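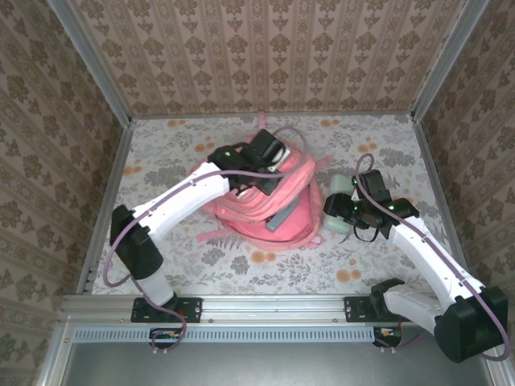 Incoming Inspection and Safety Checklist
Bench-top two-arm handling cell, Flerka kit (evaluation unit)
Site: Wirville workshop
Supplier: Stirnska
Inspection date: October 22, 2024
Checklist reference: 261
Result: accepted for supervised use, with actions (see section 7)

Marking: P = pass, F = fail, C = pass with comment, N/A = does not apply. Each line is to be marked before power is applied for unsupervised running. Comments are to be kept short and state what was found.

1. Enclosure and mounting

1.1 Aluminium corner posts tight at both ends. P

1.2 Front rail level and free of play when pushed by hand. P

1.3 Arm mounting plates bolted to front rail, all fixings present. C
Comment: one bolt on the left plate turned a quarter turn under the hex key. Retightened. The kit manual gives no torque value for these bolts. Supplier asked to provide one.

1.4 Ventilation slots below the front rail clear. P
Comment: keep mats and loose paper away from the slots. Paper dust from trimming the wall lining was vacuumed out before the test.

1.5 Wall lining flat, no loose corners within reach of the grippers. C
Comment: patterned paper lining is fixed with paste. Acceptable for the evaluation. If the cell is kept, check the bottom edges monthly and stick down any lifting paper before running.

1.6 Floor mat flat and not able to creep. P
Comment: mat held with double-sided tape on the underside. Change the mat only with the arms parked and the power off.

1.7 Bench rated for the load. P

2. Arms

2.1 White covers free from cracks, screws seated. P

2.2 Shoulder joints turn freely by hand with power off. P

2.3 Arms stay in position on loss of power. F
Comment: both arms drop when power is removed. The left arm came down onto the mat from a raised position. No damage, but anything under the gripper would be struck. Operator must park both arms before switching off. Supplier states that a brake option is planned for November. No price given.

2.4 Working areas of the two arms overlap. C
Comment: they do, in the middle of the floor, which is where most of the handling takes place. The software has a minimum distance setting. It was switched off as delivered. Now switched on and the setting locked.

2.5 Right shoulder housing clear of passing persons. C
Comment: the housing extends partly past the front rail. Tape a line on the bench to keep hands and stools back from it.

3. Grippers

3.1 Fingers free of sharp edges and burrs. C
Comment: small burr on one right-hand finger bracket, filed off.

3.2 Status lights on both grippers working. P
Comment: green with the gripper powered. The manual does not list any fault colours. Do not treat the light as proof that the arm is safe to touch.

3.3 Gripper releases on command with a load held. P

3.4 Gripper releases on emergency stop. F
Comment: the gripper goes slack, but fabric can stay hooked between the fingers. Straps and loose folds are the worst case. Clear by hand with the power off, never by pulling on the item.

3.5 Pinch force at the fingers within our limit for staff contact. N/A
Comment: no gauge on site. Hands stay out of the enclosure while the arms are powered until this is measured.

4. Cables

4.1 Cable runs secured along both arms. C
Comment: the purple cables form tall loops above the grippers. The slack is needed for wrist movement and should not be tied back. Check that neither loop can catch the other arm. At full reach on the right side the clearance was small.

4.2 Small cable loop under the right gripper. C
Comment: hangs low enough to snag on straps, buckles or handles. Fit a short sleeve or clip it up. Action on supplier.

4.3 Electronics boards under the front rail protected. F
Comment: both boards are open, with short wires and white connectors exposed below. A dropped screw or a spilt drink would reach them. Covers required. No food or drink on this bench in the meantime.

4.4 Connectors locked. P

4.5 Power lead earthed and tested. P

5. Handling trial

5.1 Test items listed and suitable for the gripper. C
Comment: soft items included a pink backpack with padded shoulder straps. Empty all bags before use. Check pockets for batteries, glass and sharp items.

5.2 Hard or rounded items cannot roll off the mat. P
Comment: side and back walls hold them in. The front is open above the rail, so watch cylindrical items placed near it.

5.3 Loose straps kept clear of the other arm. C
Comment: a strap lying on the floor beneath a forearm can be trapped when the arm lowers. Stop and reset if this is seen. The arms do not detect it.

5.4 Two-arm lift stays stable when one gripper lets go. C
Comment: the bag swung towards the wall. Lift height to be kept low until the routine is changed.

5.5 Endurance run. P
Comment: 2,000 grip cycles logged by the software with no motor fault. One stop for an item out of reach.

6. Controls and paperwork

6.1 Emergency stop within reach of the operator. C
Comment: supplied lead was too short for our bench. Replaced with a longer one from MacPherson. Stop function retested, pass.

6.2 Restart needs a deliberate action after a stop. P

6.3 Manual in English, with wiring diagram. F
Comment: manual supplied, diagram missing.

6.4 Spare parts list. P

7. Actions before unsupervised running

Supplier: board covers, wiring diagram, mounting bolt torque, fix for item 4.2, written advice on power-off drop.
Workshop: bench line at right shoulder, pinch force measurement, parking instruction fixed to the front panel.

Supervised sessions are limited to 15 minutes, followed by a check of items 1.3, 4.1 and 4.2. Reinspect after any change of gripper, cable or arm software. Items 2.3 and 3.4 to be retested in full if the brake option is fitted.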